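Oltau Caravan and Trailer Towing Log

README for release 2
Last revised June 24, 2023

Summary

Oltau is a table of towing trips made with caravans, camper trailers and small motorhomes pulling a car behind. Each row is one trip leg, from a start with the engine running to the next stop longer than 20 minutes. The release holds 2,417 legs. The intended use is fuel and range estimation for touring vehicles on sealed and unsealed roads.

Files

legs.csv: one row per leg
vehicles.csv: one row per tow vehicle and trailer combination
codes.txt: code lists for road surface, wind and load
changes.txt: differences from release 1

All text files are UTF-8 with Unix line endings. The separator is a comma. Decimal points are used throughout, including in records submitted with decimal commas.

Fields in legs.csv

leg_id: integer, unique, not reused between releases
combo_id: key to vehicles.csv
dist_km: odometer distance in kilometres, one decimal
fuel_l: litres used, full tank to full tank where fill_type is F
fill_type: F for full to full, P for partial, T for trip computer
surface: dominant surface by distance, see codes.txt
wind: driver's estimate, 0 to 4
mass_kg: weighbridge mass of the trailer as loaded, blank if not weighed
tyre_kpa: trailer tyre pressure, cold, in kilopascals
ambient_c: temperature at departure, degrees Celsius

Blank means not recorded. Zero is a real value in the wind column. In release 1 the value -1 was used for missing mass; those cells have been cleared.

Collection

Drivers filled in a paper card or the Morkar logging app at each stop. Cards were keyed by Leonor Prata and checked against fuel receipts by Donnie Rennie. Where card and receipt disagreed by more than 2 litres, the receipt value was kept and the leg flagged in the note column. Legs shorter than 9 km were dropped before numbering, so there are gaps in leg_id.

Weighbridge masses are taken from printed tickets. Compliance plate figures were not accepted as a substitute. Water tanks were recorded as full, half or empty under the load code, and this is the least reliable field in the set.

Known problems

Trip computer readings (fill_type T) run low against full-to-full readings on the same combination. The difference is not constant between vehicles and no correction has been applied. Do not pool T and F rows without a term for fill type.

Around 200 legs have a surface code of M (mixed) with no split given. They come mostly from the April gravel routes.

Combinations fitted with the Dellerex sway controller are marked in vehicles.csv, column sway. The column was added late and is blank for all combinations entered before then. A blank there should not be read as "not fitted".

Personal data

Driver names, registration plates and campsite names have been removed. Start and end points are reduced to region. Requests to remove a record should quote the leg_id.

Licence and citation

The tables may be reused with attribution. Cite as: Llewellyn, I., Prata, L. and Khamphan, D., Oltau Caravan and Trailer Towing Log, release 2.

Maintenance

Ifor Llewellyn maintains the tables. Daranee Khamphan maintains the import scripts and should be told of any parsing error, with the line number and the file it occurred in.

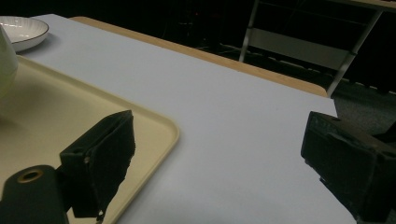
Corrections to vehicles.csv go to Kanyarat Petchrat and are held over to the next release.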